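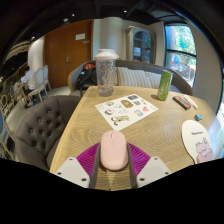
Where can readers buy The Salt Ledger, the first novel by Fiachra Breathnach? The book goes on sale in May through independent bookstores and the Yammine Books website, in paperback and e-book.

Yammine Books will publish The Salt Ledger, a family novel set in the fictional river town of Derton, this spring. It is the first book by Fiachra Breathnach and the first title in the publisher's new list of fiction for adults. Until now the press has put out short story collections and books for teenagers.

The novel follows Nora Flukard, who is 44 when her father dies and leaves her the family's closed-down salt warehouse. She has not been home since she was a teenager. In the office she finds a set of account books that her father kept up for years after the business stopped trading. The entries record small payments to people Nora has never heard of, and one to her younger brother, Colm, who told the family he had not spoken to their father since he left for college.

Nora plans to stay in Derton for a weekend and sell the building. She ends up staying through the winter, working through the names in the ledger one at a time. Some of the people are glad to talk to her. Others shut the door. Colm arrives in the second half of the book with his own account of what the money was for, and the two of them have to decide what to tell their mother, who lives in a care home across the river and still asks when the warehouse will open again.

"I started with the account books and worked outward," said Breathnach. "I knew the old man had written those payments down because he wanted somebody to find them, but I didn't know who was getting paid until I was well into the second draft. One of the names stayed a blank line for most of a year."

Breathnach worked in freight offices before he began writing fiction. Part of an early version of the novel appeared as a short story called "Zeltunberg," after the ship that brings the last load of salt up the river. The ship is still in the book, in a chapter told by Nora's father, and that chapter is the only one not written from Nora's point of view.

The manuscript was one of over 1000 sent to Yammine Books during its last open reading period. It was picked up by Sihan Bai, the editor in charge of the new list.

"I read the first 30 pages on a train and asked for the rest when I got off," said Bai. "The dialogue between Nora and Colm is what sold me. They talk like a brother and sister who have been having the same fight for a long time. We cut one subplot and moved the funeral closer to the front, and the rest is very close to what came in."

The paperback has a reading guide at the back with discussion questions for book clubs, along with a short piece by Breathnach on how small trading firms kept their books by hand. The guide will also be posted on the Yammine Books website as a free download. Clubs that order copies for the whole group can ask for a video visit with the author. Visits are held on Tuesday evenings and last an hour, including time for questions. Requests should go in at least two weeks ahead – evenings will be given out in the order they are asked for.

Advance copies are available now for reviewers, librarians, booksellers and book bloggers. Blog hosts who would like to take part in the online tour can choose a review, an author interview or an excerpt. Two excerpts have been cleared for use, the opening chapter and the scene in which Nora first opens the warehouse office. Hosts are asked not to quote from the last section of the book before it goes on sale.

The first printing will be 2190 copies. Signed bookplates will be sent to stores that order ahead of publication, while they last.

Yammine Books is an independent publisher of fiction. Its next title for adults, a collection of linked stories, will be announced later in the year.

For review copies, interviews, cover art or blog tour dates, contact the publicity desk through the press page of the Yammine Books website. Please include the name of your publication or blog and the format you prefer.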